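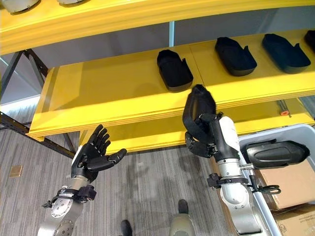

Photo: Evelien Brouwer / Mallport

Shop Fittings and Display
Handout 4: Open shelving for footwear
Tutor: Roel Van Acker
Revised May 2023

Read this before the practical. Bring a tape measure, a soft cloth and the shelf plan you drew for Handout 3. If you have not drawn one, use the spare plan at the back of the folder.

1. What this handout covers

Shoes on open shelves are seen from the front, from above and often from one side. A shelf with straight edges is easy to line things up on. A curved shelf, like the yellow one at the top of this handout, needs more thought: a row that follows the back of the shelf will not look straight to a customer standing at the front. We shall look at spacing, angle, colour and cleaning. Fixing shelves to walls is dealt with in Handout 5.

2. Terms

Front lip: the edge of the board nearest the customer.
Set-back: the distance from the front lip to the nearest part of the shoe.
Clear height: the space between the top of one board and the underside of the board above.
Single: one shoe shown without its partner.
Return: the side of a fitting that faces along the aisle.

Please use these words in your written work. In last year's reports "gap" was used for both set-back and clear height, and it was hard to tell which was meant.

3. Measurements for the practical

Board depth: 550 mm
Clear height, low shoes: 185 mm
Set-back: 50 mm

These are the sizes for the Purkumden fitting in the teaching room. Do not carry them over to another make. The Claeys fitting has shallower boards and you will need to measure it yourself.

Clear height is taken at the lowest point of the board above. If the board has a stepped or rounded edge, measure under the step as well as behind it. Boots do not go on this fitting. Put them on the floor plinth and leave a note on the plan.

4. Placing the shoes

Start with an empty board, wiped and dried. Put the middle shoe down first and work outwards. On a curved board, take the set-back separately for each shoe, at right angles to the lip at that point. Do not use a long ruler laid across the whole front.

Singles may be straight or turned. If they are turned, decide on the angle before you start and write it on the plan. A row where each shoe sits at its own angle can work for a casual range, but it should still look like a decision. Stand back at the aisle line and check it from there. Most rows that look right from arm's length need one or two shoes moving once you have stepped back.

Black shoes on a strong colour show up mainly as outlines. The toe and heel shapes carry the display and the stitching is hardly noticed. Turn them enough to show the heel. With pale shoes on the same board it is the other way round, and you may want them closer to straight so that the detail on the upper can be read.

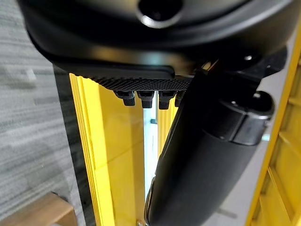 Lợi Triệu asked whether the upright parts of a fitting should be the same colour as the boards. In most shops they are, and it keeps ordering simple. The argument against is that with a saturated yellow on every surface it becomes harder to see where a board ends. A darker line along the lip helps with this. If you are choosing colours for your own plan, mark the lip colour separately from the board colour. The Hella colour card in the folder has both, but the yellows on it have faded, so check against the painted samples.

Ridged uprights come up often in the older catalogues. They hide small knocks well and they collect dust in the grooves. Allow extra time for them on the cleaning sheet.

5. Cleaning and checking

Yellow shows black scuffs from soles more than almost any other colour. Wipe the board each time the range is changed. Use a damp cloth first, then a dry one. No scouring pads. Mild soap is fine on painted boards; ask before using it on anything with a printed label.

Check the following and write the result on the sheet:

Boards level, front to back and side to side
Lip free of chips
Supports and braces tight
Nothing left on the lower boards that is not stock

The last of these is the one most often missed. Pens, price guns and tape tend to be left lower down, where the board above hides them from anyone standing close. Crouch and look along each board from the end.

Metal frames with slotted holes should be checked at the slots. If you see a bracket that is not fully home, tell your tutor and do not push it in with shoes on the board.

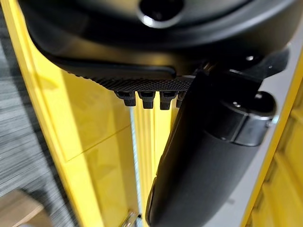

Gumaro Solís found the 50 mm set-back too generous and wrote in his July feedback that "on a deep board the shoe ends up looking as if it has been put away". It is a fair point for deep boards at waist height. On the upper boards a smaller set-back makes shoes easier to knock, and the figure stays as it is for the practical. In your written work you may argue for another one, provided you say which board it applies to.

6. Task

Work in pairs. One person places the shoes and the other stands at the aisle line and gives directions. Swap after the first board. Each pair fills in one sheet.

a. Dress the middle board with black singles, turned.
b. Dress the same board again with the singles straight.
c. Write half a page on which you would leave up, and why.

Hand the sheet and the half page to Jaqueline Mendoza in the fittings office. Late sheets go in the tray by the door, with both names at the top.

Reading for next time: the Mallport fitting guide, sections on wall fixings and load.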